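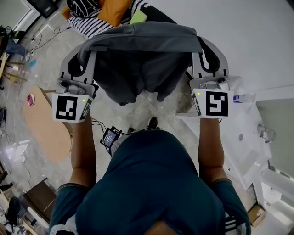
The gray hoodie, up for inspection.

August, by Urs Widmer

I have moved to Warwood with one suitcase, on the theory that a person needs very little. The theory lasted until the first cold morning. I now own a second kettle, bought because the first was in a box at my sister's, and a lamp I dislike.

The storage unit costs 160 a month – more than anything in it is worth. I keep paying. There's a fondue set in there I may want.

Next week, curtains.

Comments

Ferdinand Sutter: You still have my ladder.

Urs Widmer: It's behind the fondue set.

Ferdinand Sutter: So 2 years, then.

Contact | © Urs Widmer | Back to top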